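Home | Contents | Previous | Next | Glossary

Chapter 4
How Wood Grows, and Why It Looks the Way It Does

Last updated: October

Pick up any piece of wood near you, a ruler or a spoon will do, and look hard at it for a minute. Those lines are a diary! Every one of them was laid down by a living tree, and by the end of this chapter you will be able to read a good deal of what it wrote.

A tree gets taller only at its tips, but it gets fatter all over. Just under the bark is a very thin layer called the cambium, and this is where the work goes on. On its inner side the cambium makes new wood, and on its outer side it makes new bark. In spring, when water is plentiful, many trees make wide, thin-walled cells, and the wood looks pale. Later in the summer the cells come out smaller and thicker, and the wood looks darker. One pale band and one dark band together make a growth ring.

Now for the part I love best. Cut straight across a trunk and the rings show up as circles. Cut along its length and the very same rings turn into stripes, arches or long loops, depending on where the saw went. Na-rae Um, who taught me to use a hand plane at the Pandlow workshop, used to draw rings on the end of a wax candle and then slice it at different angles. Try it yourself -- it takes up to 8 cuts before the patterns really sink in, and it is great fun.

Grain is the direction in which the long cells lie. In many trees they run almost straight up the trunk. In others they wander, and a board from such a tree will have what woodworkers call figure. Maple is famous for it. Where the cells grow in small waves, light bounces back differently from each slope, and the flat surface seems to ripple.
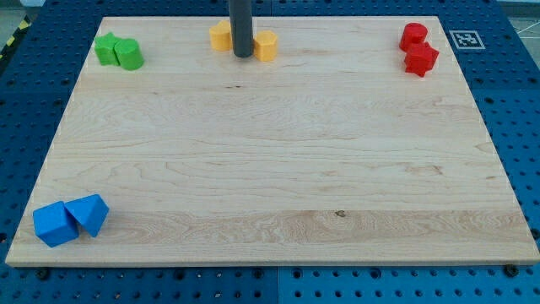
Knots have a simpler story. A knot is the base of a branch, swallowed up as the trunk grew outwards around it. If the branch was alive at the time, its wood joins firmly with the wood of the trunk. If it was dead, the trunk just closed round it, and the knot may one day drop out and leave a hole. Either way the grain has to bend to get past, so look for curved lines on both sides.

In the next section we shall cut a thin slice of pine and look at it under the microscope at 400 times life size.

Related sections
Bark and what it is for
Softwoods and hardwoods
The Olley method for counting rings
Why boards warp

Back to top | Contents | Next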